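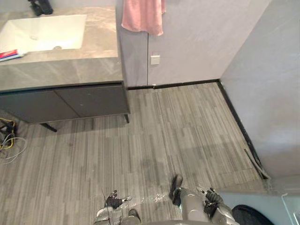

tbuth_lab
We are deciding whether to renew the Stimosura floor-care package for our two-arm unit, and I would like to hear from others who run it in small rooms. The package is the perception model, the grasp library for the multi-fingered hands, and remote support. Our test bathroom has striped gray plank flooring, and the shiny patch between the hands is the sort of target I mean: it could be a wet spot or a piece of clear film, and the two need different handling. Film has to be pinched and lifted, liquid has to be blotted. The package is advertised as telling them apart. In our September runs it sent a "low confidence, operator input" flag on 70 of 422 floor targets, most of them of this type. Renewal is priced at 876 per month per unit on our contract. Is that flag rate normal?

kettle_offset
Normal for the stock thresholds. The classifier was tuned on matte tile. Anything with a sheen moves the score toward the middle. You can lower the cutoff under Perception > Surfaces, but then it commits to a blot on film and pushes it around.

mrn_78
Which hands are you on? The grasp library is the only part I would pay for. The thin-object pinch on the older firmware closed too early and scraped the floor.

tbuth_lab
Current hands, current firmware. The pinch is fine once it has been told what the object is. Contact force on the floor stays inside the limit we set. My complaint is with the step before that.

Pidow
I disagree that this is a threshold problem. With overhead light you get a highlight at one spot on the floor and the head camera looks down into it. Move the head a little and the highlight moves. Film and water both do that, but film has an edge that stays put. The package takes one view and decides. Nanside's module takes several views before it commits, and it costs less. We switched two units and the operator flags dropped to almost none.

kettle_offset
Nanside also adds seven seconds per target for those views. On a long floor that adds up. And "almost none" is not a number.

Pidow
I don't have a log I can post. Seven seconds is correct for their default. It can be set to run only when the first score is in the middle band, and that is how we run it.

mrn_78
Does the Nanside module support multi-fingered hands yet? The last sheet I read listed two-finger grippers only.

Pidow
Perception yes, grasping no. We kept our own grasp code.

tbuth_lab
Then it would not replace the package for us, only part of it. Can Stimosura be bought without perception?

lesego.b
Lesego Buthelezi here, I handle integration at Tshabalala. We resell the Stimosura package, so weigh this accordingly. The grasp library is available as a separate line item. It is not on the public price page and you have to request it. It comes without remote support. On the flag rate: the multi-view option is in the beta branch and can be enabled per room. It needs a head pan range that some mounts don't allow, so check yours first.

kettle_offset
I ran that beta branch. It worked on shiny floors and got worse on striped ones. It read the joints between planks as film edges. OP's floor is striped.

lesego.b
That was reported and the edge filter was changed in the build after. I have not tested it on narrow planks myself and will not claim it is solved.

mrn_78
Check clearance too before you pan or lean in a room that size. Our arm caught a trim strip at the foot of a wall, and the package had no obstacle class for loose trim. It logged it as wall.

tbuth_lab
Noted, we have a strip like that coming off near a corner. Same question for cables under a vanity. Ours has a tangle under there and I have the area masked by hand.

kettle_offset
Keep the mask. The cable class exists but it misses dark cable in shadow. Light colors it finds.

Pidow
Agreed on the mask. Nanside does no better there.

tbuth_lab
Plan for now: request the grasp library price, run the newer beta build on this floor with film and with water as separate sets, then the Nanside trial on the same targets. I will post flag counts and time per target for each. If anyone has a config for narrow planks, please attach it.

lesego.b
Send me your mount model by message and I will check the pan range.

mrn_78
Please include false commits in the table as well. A low flag count tells me very little without them.

tbuth_lab
Will do. Both columns.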